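## Storing and sorting medicines at home

Most tablets and capsules are labeled for storage at room temperature, away from light and moisture. The bathroom cabinet meets none of these conditions after a hot shower. A bedroom closet shelf or a kitchen cupboard on the wall opposite the stove is better. If children visit, use a box with a lock and keep it above adult shoulder height.

**Containers.** Keep each drug in the package it came in. The label carries the strength, the lot number and the expiration date, and a pill organizer carries none of them. Fill the organizer one week at a time and leave the remainder in the bottle. Do not remove the desiccant packet. Cotton wadding should be thrown out once the bottle is opened; it draws moisture.

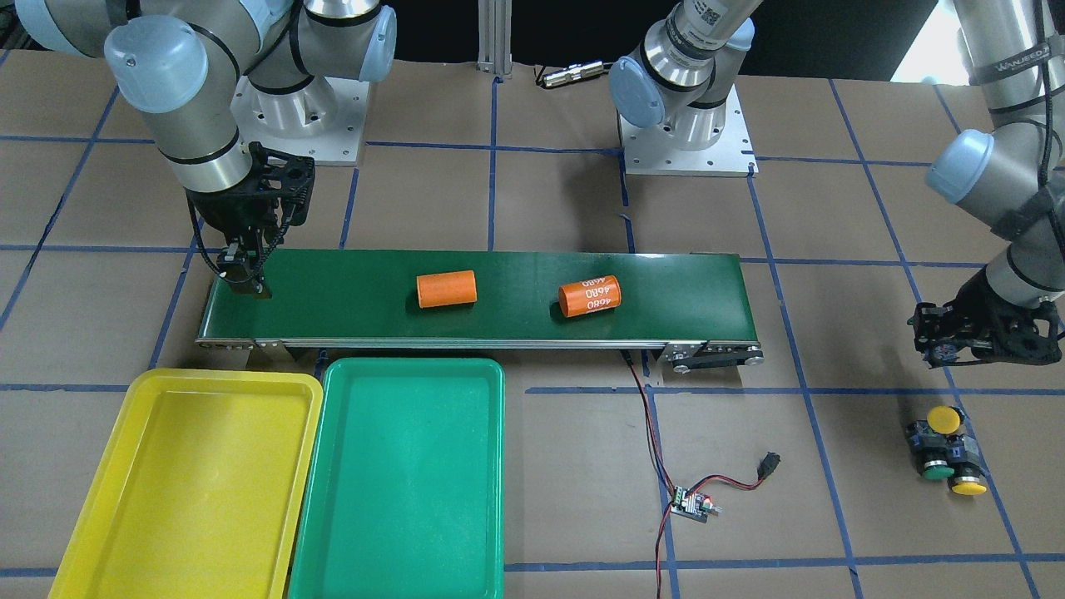 **Check dates twice a year.** I do mine in August and again in late winter. Take everything out, wipe the shelf, and let it dry before anything goes back. Pull whatever is past its date, and whatever has changed color, smell or texture. Eye drops have a second, shorter limit that starts on opening, so write the opening date on the bottle with a fine permanent marker.
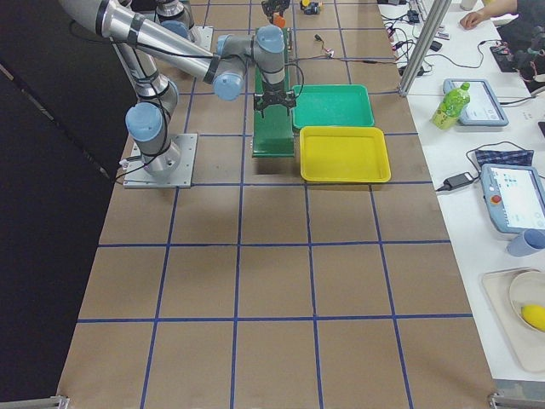 **Units.** Acetaminophen strength is given in milligrams per tablet, but liquids are given per volume, usually per 5 mL. Use the syringe or cup supplied with that bottle. Kitchen spoons vary too much to measure a dose. Vitamin D may be printed as 2,000 IU or as 50 mcg, and the amount is the same.

**Refrigerated items.** Use a middle shelf, toward the front. The door warms each time it is opened, and the back wall can freeze a vial. Insulin that has been frozen must be discarded even if it looks normal after thawing. A cheap refrigerator thermometer is enough. 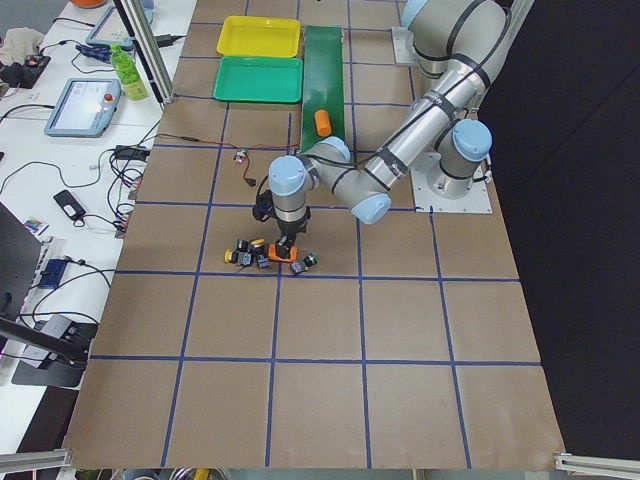

**Disposal.** Take-back bins are the first choice. The Wustwood pharmacy has one inside the entrance, and Vurnville accepts drop-offs at the town office until 4 p.m. Inhalers and needles do not go in either bin. Black out your name and the prescription number before recycling an empty bottle.

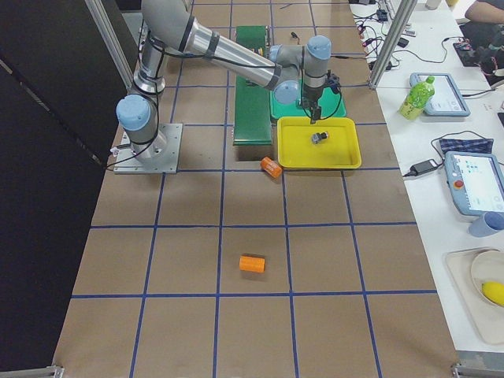
**Written list.** Record name, strength, dose and time of day for every item, including supplements. Keep 2 copies, one in the wallet and one taped inside the cupboard door. Cross out stopped drugs and add the month.

Corrections to Guðlaug Kirkegaard, Tarkach.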